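Ornex Picnic and Buffet Roll Set: does anyone need this?
Reviewed by Geeta Tripathi
Filed under: Table & Serving

I have a drawer full of things that were supposed to make having people over easier, and most of them came out once. So when the Ornex roll set landed on my list, I was not in a generous mood. The idea is that you get cloth napkins in strong colors, metallic cutlery, a see-through teal tray to stack the bundles in, and a flowered mat. You roll the cutlery up in the napkins ahead of time, guests grab a bundle, and you get to feel organized. I paid 69 dollars for it at Tzavaras, the kitchen shop out on the Brustirside road, and that is a lot of money for something I could more or less put together from my own cupboards.

The napkins are the best part, so I'll get them out of the way first. They're a decent size and the red is a proper red. I was ready to complain about creases, but a quick press and they lie flat. They also hold a fold, up to a point. If you want a crisp restaurant pocket you will need starch and more patience than I have. For a plain roll with the knife and fork poking out of the top, they're fine.

The navy one gave me the most trouble. I could never get the bottom end to tuck in evenly, and after a few tries I stopped caring. The leaflet shows a neat five-step fold, and step four is drawn from an angle that makes no sense. What worked better was laying the napkin out as a diamond, folding it over, setting the cutlery in and rolling from the side. I'd still call it a fussy job for a Monday night supper.

Rolled bundles in the teal tray, and a red napkin being handled next to it:

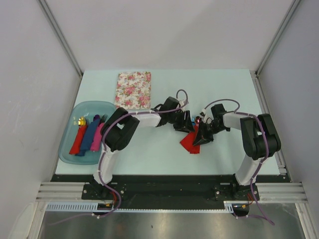

A red napkin laid out flat as a diamond: 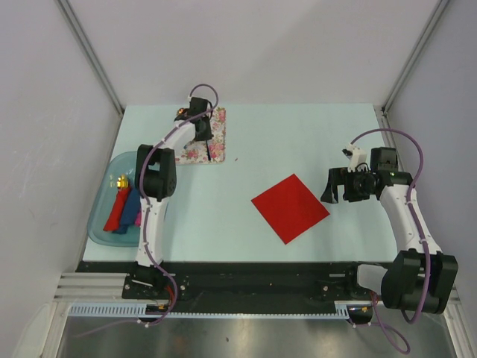

Now the cutlery. The gold looks good, I'll admit that, and it shines even under my miserable kitchen light. But it shows every fingerprint, so you end up polishing it with the napkin you just pressed. The dark pieces are kinder in that way and I reached for them more often. Ornex says the whole lot can go in the dishwasher. I ran mine through for most of February and the finish held, though one gold spoon has a dull patch near the bowl that I don't remember being there on day one. I emailed to ask about it and got a reply telling me to avoid lemon detergent. The leaflet doesn't mention lemon detergent.

The tray is plastic, with rounded corners and a raised rim, and it does its one job. Three bundles sit in it side by side on the diagonal with no trouble. Once you start piling a second layer on top, the bottom ones flatten and start to come undone, so for a bigger crowd you'd want another tray. Ornex will happily sell you one. I used a baking pan.

And the mat. I can't work out who the mat is for. Pink roses on cream, next to red, navy and hot pink napkins and a teal tray, is a lot to look at while you're trying to eat potato salad. My sister loved it and took it home, so at least it has found a place. If you like flowers on the table, ignore me.

I also looked at the Drirano version before buying. It comes without a mat or tray and the napkins felt thinner in the shop, but the cutlery was heavier in the hand and I liked the forks more. If you already own a tray of any kind, I would start there.

What bothers me is the box. It promises a table set "in 2 minutes," and I'd like to meet the person who timed that. Rolling a bundle takes no time once you have the hang of it, but there's pressing, wiping and laying everything out before you get that far. Do it the night before, with the radio on, and it's a pleasant enough chore. Do it with guests on the doorstep and you'll wish you had just put the forks in a jar.

Would I buy it again? At full price, no. In a sale, for the napkins and the dark cutlery, maybe. Mine is staying in the cupboard by the back door, minus one mat, and I'll probably get it out when we eat in the yard.

Good: napkin color, dark cutlery, easy tray to wipe down
Less good: fingerprints on the gold, confusing leaflet, price
Bought by the reviewer at full price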